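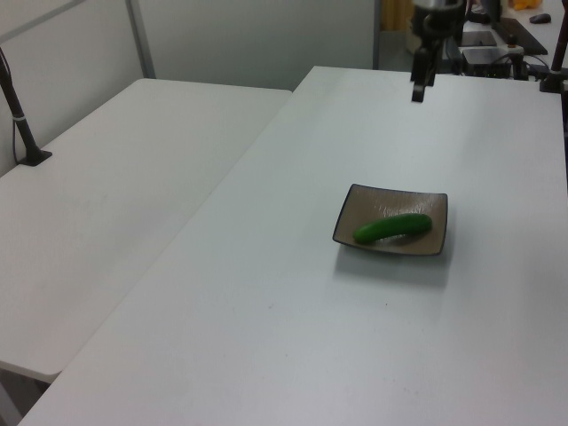 Kellia asked at the October review whether the second half of the recording grant should be held back until the mixes are approved, and said the band would rather have the tracking days moved than shortened. Both points are dealt with under Budget and Schedule.

PROGRESS REPORT TO THE FUND
Project: Geltaven, debut album (working title: Cusisetti)
Report date: December 3, 2025

1. Status

Tracking is complete on five songs. Drums and bass are finished on two more, with guitars and lead vocals outstanding. That makes seven of the songs listed in the application. The remaining songs have been demoed and have fixed arrangements, but no studio time has been used on them.

The sessions took place at Dumlao, in the larger of the two rooms. Basic tracks were cut live with the full band and a guide vocal. Overdubs were done afterward in the small room at the lower day rate. The application assumed the large room throughout, so the rate paid for overdubs is below the budgeted figure.

2. Changes from the application

The application described recording to tape and transferring at the end of each day. The tape machine at Dumlao was out of service for the first block of sessions, and the band chose to record digitally and keep the booking. When the machine came back the question was raised again. It was decided to stay digital for the whole album so that the songs match. The line for tape stock has not been spent.

The string parts on the closing song have been dropped. A keyboard part replaces them and is already recorded. The session fees set aside for strings are unspent and are included in the transfer requested in section 4.

No other change has been made to personnel, song list or ownership of the masters.
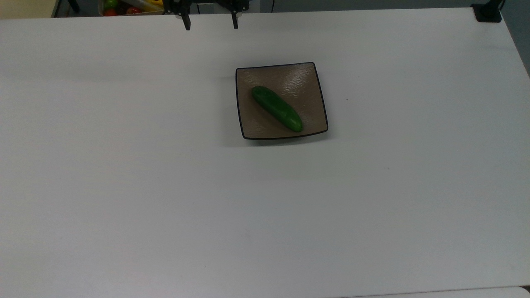 3. Mixing

Rough mixes of the five finished songs were delivered to Kellia in October. Comments came back on all of them. The main ones were:

Vocal level is too low in the verses on the two slower songs. The lead vocal has been raised and the reverb return cut. Revised roughs are with the label.

Kick and bass mask each other on the opening song. The bass was recorded both direct and through an amplifier, and the mix now uses mainly the direct signal below 200 Hz. The band accepts this version.

The guitar solo on the intended single runs long. An edit has been made and the full version kept for the album. Kellia has not yet said which one it wants for radio.

Final mixing has not started. The mixing engineer has received a session file for one song as a test of track layout and naming. It opened correctly, apart from a missing plug-in on the backing vocals, and that track has been printed as audio.

4. Budget

Studio hire is under budget, for the reason given in section 1. Travel is over budget. The band made an additional return trip for the second block of sessions after the drummer's dates changed, and the van had to be hired at the weekend rate. Food and lodging are on budget. Instrument rental is on budget.

We ask for permission to move the unspent amounts for tape stock and string players into mixing. The total grant does not change. A revised budget sheet is attached, with receipts for the period.

On the release of the second payment: we propose that it be made when final mixes of the first five songs are delivered, and not when the full album is approved. The mixing engineer invoices per song and the project account can't carry the whole cost until the end.

5. Schedule

The next block at Dumlao is a provisional booking. It covers guitars and vocals on the two part-finished songs, followed by basic tracks for the rest. The number of tracking days is unchanged. If the studio can't confirm the dates, the whole block will move back to its next free period, and mixing of the finished songs will go ahead in the meantime.

Mastering has been quoted but not booked. Artwork is in hand at Kellia and is not charged to this grant.

6. Risks

The main risk is availability of the large room. A second is the singer's voice, as the two outstanding lead vocals are the highest on the album and are currently planned for consecutive days. We have asked Dumlao for a gap between them.

7. Decisions requested

Approval of the budget transfer in section 4.
Approval of the revised trigger for the second payment.
Confirmation that the change from tape to digital recording does not require an amended agreement.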